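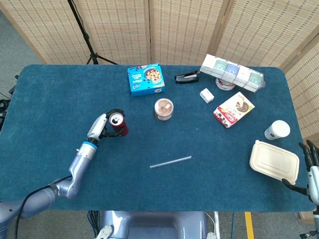
A TV commercial for a face wash or a hair product makes the bathroom shelf look easy to keep, because the people who shot it put out one bottle and took everything else away. At home the same shelf has makeup remover, two kinds of moisturizer, cotton pads and a razor on it by Saturday. The tips on this page are for getting a skin care and makeup collection down to a size that fits the space you have. Start by carrying everything to a table and standing it up where you can see it. Anything tall goes on the bottom shelf or under the sink.

Sort by how often you use things
Put daily items in one group and weekly items in another. Whatever is left over is either for special occasions or should go. Check the little open-jar symbol on the back of each package. It has a number next to it, and that is how many months the product keeps after opening. Mascara usually has a 6 on it. Write the month you opened it on the bottom with a permanent marker - May is enough, you don't need the day.

Samples and travel sizes
These pile up faster than anything else. Keep 7 at most, one for each day of a week away, and use up the rest at home before you open another full bottle. Foil packets can stand on edge in a recipe card box. Don't keep a packet once it has been torn, even if you fold it over.

Containers
Clear bins work better than baskets on a deep shelf. I use the Umik drawer tray for pencils and lip colors and a Skumel turntable for bottles. The turntable has a low rim, so tall pumps can tip if you spin it fast. A folded washcloth under them helps.

Wash bins every couple of months in warm water with dish soap and let them dry all the way before refilling. For foundation stains, rub in a little cleansing oil first, leave it for 2 minutes, then wash.

Getting the last of it out
- Stand lotion bottles upside down in a mug overnight.
- Cut tubes across the middle and push one half over the other to close them up.
- Warm a lip balm tin in your hand before you scrape the corners.
- A narrow silicone spatula reaches the bottom of most jars. The Semwal one is thin enough for serum bottles, but the handle is short.

Brushes and sponges
Wash brushes once a week with mild shampoo and lay them flat with the bristles over the edge of the counter. Water that runs down into the handle loosens the glue. Replace sponges when they start to tear or won't rinse clean.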